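Room Attendant, Part-Time (2 positions)
Dastside Residences, Nekent

Dastside Residences seeks two room attendants to maintain the lounges and guest apartments of its Nekent property. Duties include dusting furniture, straightening cushions, folding cloths and returning chairs to their assigned places. 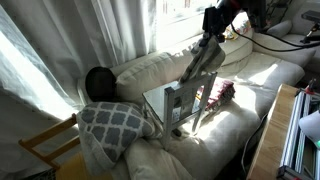 Lounge seating by the window, with sectional sofa and patterned cushion.

Applicants must be available 17 hours per week, including one weekend shift. Prior housekeeping experience is preferred. Applications must reach the Lekine Street office by 2025-01-16.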